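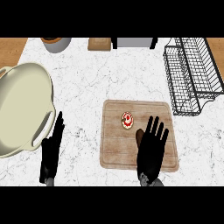
*White marble benchtop with cutting board and sliced tomato.*

**Week 5 – Reading the income on a holiday unit**
Ha-rang Maeng, Residential Property 2

Last week we finished comparable sales, and a few of you asked how a unit that's let by the night gets compared with one on a twelve-month lease. Great question, and it takes up the whole session! Bring a calculator and your copy of the Fistmont reading.

## Where the income comes from

A long lease gives you one number and you can more or less trust it. A holiday unit gives you three moving ones: the nightly rate, the nights booked, and the cost of each booked night. Agents love to lead with the first. Always ask for the second in writing, month by month, because a unit that's full in January can sit quiet right through to May.

Terms we'll use all evening:

- **Gross letting income** – nightly rate times nights booked, before anything comes out
- **Variable costs** – cleaning, linen, booking commission
- **Fixed costs** – levies, council rates, insurance, payable even if no guest turns up
- **Owner nights** – nights the owner keeps for their own use (these go missing from sales brochures all the time)

## Worked case: a one-bedder at Plastumlow

The unit lets at $215 a night and was booked for 97 nights over the year. Cleaning and linen come to $40 for each booked night. The levy is $631 a quarter.

| Item | Amount |
|---|---|
| Gross letting income (215 × 97) | $20,855 |
| Less cleaning and linen (40 × 97) | $3,880 |
| Less levies (631 × 4) | $2,524 |
| Left over | $14,451 |

Have a good look at that last line. Rates, insurance, commission and repairs haven't been touched yet, and more than $6,000 has already gone. I still find this table exciting, because once you've built it for one unit you can do it for any unit on the coast in ten minutes.

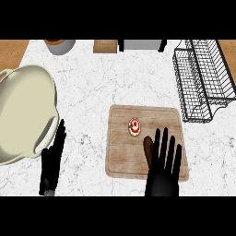
Now try it from the other side. Suppose the owner wants to drop the nightly rate to pick up more bookings. Each extra night brings in the new rate less the cleaning, but the levy stays exactly where it is. So the real question is how many more nights you need before the leftover line gets back to where it started. Work it through at $190 and we'll compare answers in the tute.

## Management agreements

The two agreements in your reader are very different beasts. Kasto takes a percentage of gross, so its fee is worked out before the cleaning comes off. Son charges a flat monthly fee and passes cleaning through at cost. Read the termination clauses closely – one of them binds a buyer who takes over the unit, and you'd want to know that before exchange.

## For next week

1. Redo the Plastumlow table with both agreements applied.
2. Find the clause on owner nights in each one and note the notice period.
3. Read the Fistmont levy history, pages on the sinking fund only.

Tute groups are unchanged. We start at 6 pm, and the side door is the one that's open.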